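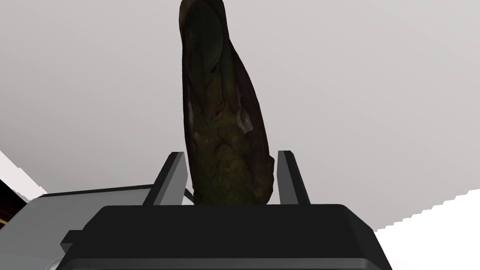 Chapter 8
Watching a Demonstration

Most people meet their first working robot as a visitor. They are given a badge and a cup of tea, led to a rail or a screen, and shown a machine doing a thing it has done many times before. This chapter is concerned with what a visitor can fairly learn from that, and the answer is less than the host would like.

The main case is an open day held by Hurketti at its Manduvar site on May 9, 2018. The firm was showing Muvora, a control program for two-fingered grippers. Visitors saw it twice over: first in simulation, on a large screen, and then on an arm behind glass in the next room. The handout said that the program had made 1,000 grasps of objects with uneven surfaces. It did not say how many of those had been made in simulation, how many objects were used, or what was counted as a grasp. Someone asked. The reply was that a paper would follow in December.

None of this is a charge of bad faith. The staff were friendly and took questions for most of the afternoon. But a demonstration is put on by people who want it to go well, and they choose the object, the starting position, the lighting and the moment to stop. In a simulation they also choose the weight of the object and how slippery it is. A knobbly green and brown thing held upright between two black fingers looks like a hard case, and it may be one. The roughness you see on a rendered surface can be nothing more than a coat of colour laid over a smooth shape, and it is the shape underneath that the fingers meet. You cannot tell which from the screen. You have to ask.

You should also ask how the object got there. Closing two fingers on something is a small part of the job. Finding it, reaching it from a sensible side and putting it down again unharmed are the parts that tend to fail, and a still picture in a brochure leaves all of them out. At Manduvar the screen display began with the hand already near the object. The arm behind glass did start from a resting position, though its objects were set out beforehand by a member of staff, always on the same mat.

We set this beside a second visit, to the Quintanilla packing works, where there was no handout and not much of a show. The machine there stopped 2 times while we watched. We learned more from the stops than from anything said at Hurketti, as the operator had to open the guard and explain what she was doing. Whether Quintanilla has the better machine is a separate matter, and we don't claim to know.

Section 8.1 covers what to find out before you go. Section 8.2 deals with simulated displays – what they can show, and what has been decided before the picture appears. The later sections look at counting, at the word "success", and at how to write up a visit without borrowing the host's phrases.

Before reading on, write down the last claim you heard about a robot and where you heard it. Keep the note. You will need it for the exercise at the end of Section 8.2.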